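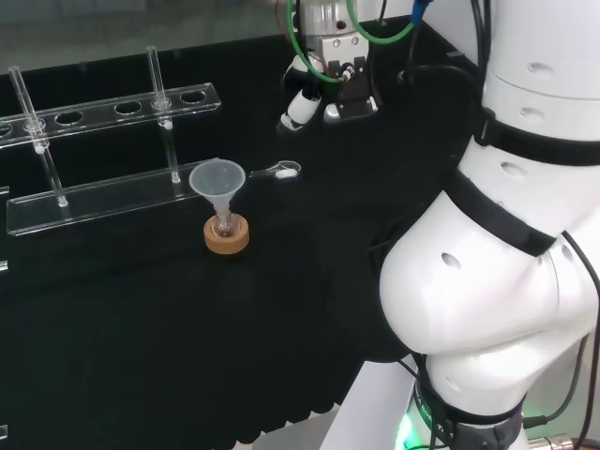

# Pesumer Personal

Pesumer Personal is hosted blog software for one writer. You get a site, an editor and an archive, and we look after the updates. It suits people who want to keep a journal online under their own name or a pen name, separate from whatever they do for work.

Pesumer is made by Jadance. The current release is build 1229, dated 14 Aug 2024. Existing blogs are moved to it automatically and there is nothing to install.

## Writing and publishing

The editor runs in the browser. It saves as you type and keeps earlier versions of each post, so you can go back to a paragraph you took out last week. You can write in plain text or Markdown and switch between them partway through a post.

Each post has its own visibility setting:

- **Public** — anyone can read it, and it appears in the feed.
- **Unlisted** — only people with the link can read it. It stays out of the feed and the archive page.
- **Private** — only you can read it, once you are logged in.

New posts start as private. You can change the default under Settings, Posts. Changing it doesn't affect anything you have already written.

A post can also be put on hold overnight before it goes out. Turn on Cooling Off and the Publish button queues the post until the next morning. You can cancel it any time before then. The setting is off unless you switch it on.
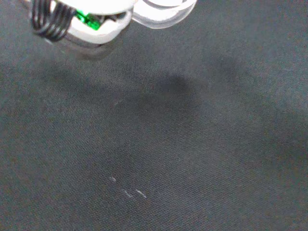
## Disclaimers and the word list

Plenty of workplaces ask staff to say that their opinions are their own. Pesumer has a disclaimer field that prints a line of your choosing in the footer of every page and, if you like, at the bottom of each feed item. We don't supply the wording. Check your employer's policy and paste in what it asks for.

The word list is a simple check. Add the names of your company, clients, projects or family members, and the editor will stop and show you the matching sentence before the post is published. You can fix it or carry on. The list is stored with your account and is never shown on the blog. It doesn't look inside images or attached files.

## Themes

Pesumer Personal comes with two themes. Lü is a single column with large type and no sidebar. Isinel has a sidebar with a calendar, categories and a short author note. Both work on phones, and you can set the colours yourself. Switching themes keeps your sidebar text — it comes back if you return to Isinel.

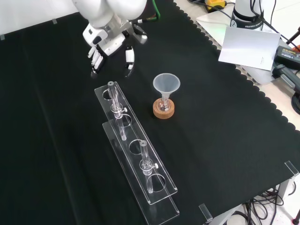
One customer wrote to us that the word list had caught a client's name in a draft about a weekend away, but that she would like it to check comments as well. It doesn't do this yet. We plan to add it in December.

## Importing and leaving

The importer accepts up to 1000 posts at a time. Larger archives can be split and brought in as separate files. Dates, categories and comments are kept. Imported posts arrive as private, whatever they were before.

You can export the whole blog as Markdown files at any time from Settings, Archive. If you close your account, the blog comes offline straight away and we hold the export for two months in case you change your mind.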